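Re: [hadgu-users] Arm stalls after update

Sofia Chatzigeorgiou wrote:
> Mine quits halfway through a reach and throws error 24.
> Anyone else? Flivix says recalibrate.

Same error on ours, Sofia! I recalibrated 4 times and it still froze over the kitchen counter – brakes on, no warning at all.

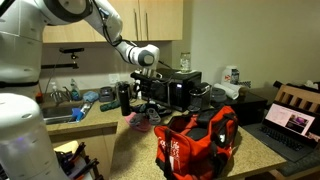

Arm over the counter, microwave behind

The log has 1,351 torque warnings from one morning, so my money's on the shoulder joint. I'm back on the May firmware for now and keeping my hands well clear of the gripper. 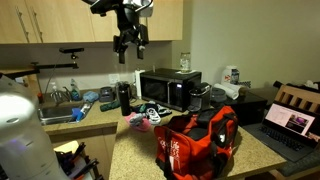
Sofia adds that rolling back only bought her two days, and she'd check the elbow cable before blaming the shoulder.

Will do tonight. Log's in the Plundard folder if anyone wants it.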